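Wodham Block Set: gripper pad comparison, data card

Version 1.2
Last edited 29/09/2024

Summary

Wodham is a set of recordings made while trying out two kinds of fingertip pad on the same parallel gripper. The arm picks up foam building blocks from a table and puts them in clear plastic bins. The recordings were made to answer a narrow question: does the softer pad drop fewer blocks, and does it cost anything in cycle time? They have since been used to test camera placement as well, so the set is released with all fixed-camera views included.

What is in the release

There are 257 episodes. Each episode is one folder holding video from the fixed camera, joint positions, gripper opening, commanded gripper force, and a short text file with the outcome. Video is stored as MP4. Everything else is CSV with a header row. Time stamps are in milliseconds from the start of the episode, so the first row is always zero.

Pad types are named in the outcome file as "nijs" or "stock". Nijs is our molded pad. Stock is the flat pad that the gripper came with. The color of a pad is not a reliable guide to its type, so please read the file and do not try to label pads from the video.

Task

An operator spreads foam blocks on the table in front of the arm. Blocks are mostly rectangular, with a few wedges. The arm is then driven by the Turnilar controller, either by an operator or by replaying a stored path. Bins may already have blocks in them at the start of an episode. Where that is so, the "prefilled" column is set to 1, and only blocks moved during the episode count toward the score.
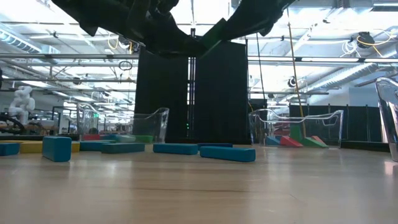 Rurkside Handling Lab, Grippers and End Tooling Team

Teal-blue is the most common block color in the foreground of this view, with one long yellow block among them. The clear bins behind hold a mix of red, green and teal-blue. Curved bin walls pick up highlights from the ceiling lights, and this is the main cause of false edges in our block detector. If you train on this view, we suggest masking the bin rims or adding glare to your training images.

The wooden tabletop also reflects the overhead lights, though softly. It gave us much less trouble than the bins.

Outcome labels

Each attempted grasp has one of four labels.

placed: the block ended in a bin
dropped: the block left the fingers before reaching a bin
missed: the fingers closed without holding a block
stopped: the operator ended the attempt

A block that lands on a bin rim and then falls in is marked placed. A block that falls outside is marked dropped, even if it touched the bin first. Wedges are scored the same way as other blocks but have their own column, as they slip more often with the stock pad.

Known problems

In 14 episodes the gripper force column is empty. The driver was writing to the wrong file and the values could not be recovered. Video and joint data for those episodes are fine.

In 17 episodes the video starts late. The CSV files are complete, and the offset is given in offsets.csv. These are safe to use if you apply the offset first.

The arm hides part of the table from the fixed camera during most reaches. We tried moving the camera in July and went back to the old position, as the new one lost sight of the near blocks.

The background was not cleared for recording. Other equipment in the hall can be seen, and there is no background mask in this release.

Loading the data

Run load_episode.py with the path to one episode folder. It returns a table with all signals resampled to the video frames. To skip resampling, pass --raw. The loader reads at most 1000 rows at a time by default, and this can be changed with --chunk.

Please report results for the two pad types separately. A pooled score hides the thing the set was made to show, and the two groups are not the same size.

Use and changes

The set may be used for research and teaching. Do not use the force values to set safe limits for another gripper. They are commanded values, with no load cell behind them.

Version 1.2 adds offsets.csv and fixes the wedge column. Version 1.1 added the prefilled column. Version 1.0 should no longer be used.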